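Group project, household textiles unit. Written up by Virgil Chiriac, surveys by Luminița Pană. Draft 3, 7 April 2024

# Do cooling bed mats beat a plain cotton sheet?

Question was simple: people in our building swear by bamboo mats in hot weather, and we wanted to know if there's anything in it or if it's just habit.

## What we did

Handed out 300 survey slips, got 141 back. Asked what people sleep on, how often they wake up hot, what they paid. Then compared three coverings at home:

- tile-type bamboo mat (Wallin)
- woven straw mat (Prastell)
- cotton sheet, nothing on top

Ten nights each. Window open, fan off. Thermometer strip under the covering, read at bedtime and again at 2 am. Luminița did the 2 am ones, I slept thru two of mine so those cells are blank in the table.

The tile type is small rectangles, so air can get in at the joins. Straw is one flat weave and it creases when you roll over. We put the mats straight on top of the bottom sheet, no pad.
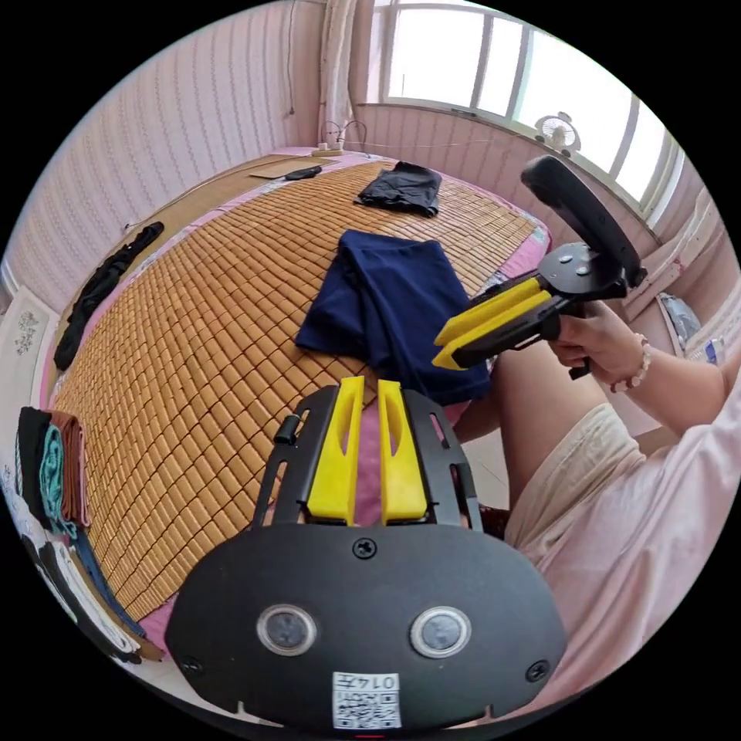 ## Results

Bamboo felt coolest for the first hour, both of us agreed. By 2 am the strip showed almost no differance between bamboo and straw. Cotton was warmer at bedtime and stayed that way.

Survey: most mat owners said they wake up less. But most mat owners also have a fan, and we didn't ask about fans until the second batch of slips. Big hole, should of been on the first one.

Complaints, most common first: pulls hair, leaves marks on the arms, noisy, hard to store in winter.

## Problems

Only two sleepers. November would be a useless month to repeat this, so the rerun has to wait for summer. Room humidity not measured. Still need to add the price table and fix the axis labels on chart 2.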